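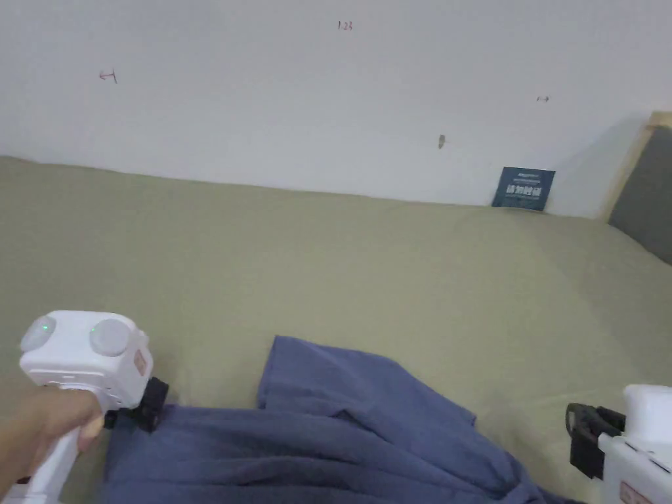 Gülizar Yurt wants to know why anybody would compare grippers on cloth, when cloth is the one thing every gripper is bad at. Fair. I'm doing it because every gripper looks brilliant on a foam block.

So, Vikero jaws against the Benberg fingers, blue cloth on a bed. Pick up an edge, fold it over, let go. I did 163 folds before I lost the will to live. The Vikero closes flat and polite and slides right off if you come in shallow. The Benberg grabs more than you asked for, every time, like a guy at a buffet.

zwane_owner7
You compared two grippers and your own wrists. Do it on an arm and then talk to us.

foldingchair
My wrists are free. The Zwane arm is not. 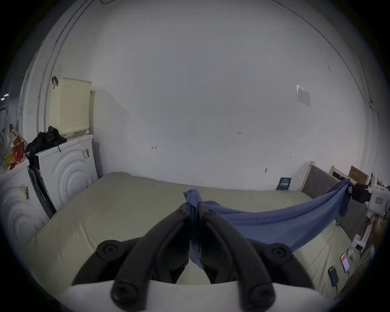
Anyway, the curved fingers are better at holding a bunch of fabric and worse at letting it go. I had to open them all the way and wiggle. If your controller has no wiggle, budget for one.

Sabine Rieger
Disagree on the wiggle. That's worn pads. Swap them after 500 cycles and the release cleans up. Also, what jaw speed were you using? On the Trustura controller anything above 2 drags the fabric with it.

foldingchair
Pads are new. Speed was "however fast I squeeze," which I admit is not a unit.

zwane_owner7
I rest my case.

Sabine Rieger
He has a point about the shallow approach though. Ours slips on bedsheets too, and that one is on an arm with a very expensive wrist.

foldingchair
Thank you, Sabine. I'll try a steeper angle on the Vikero tomorrow and post the misses.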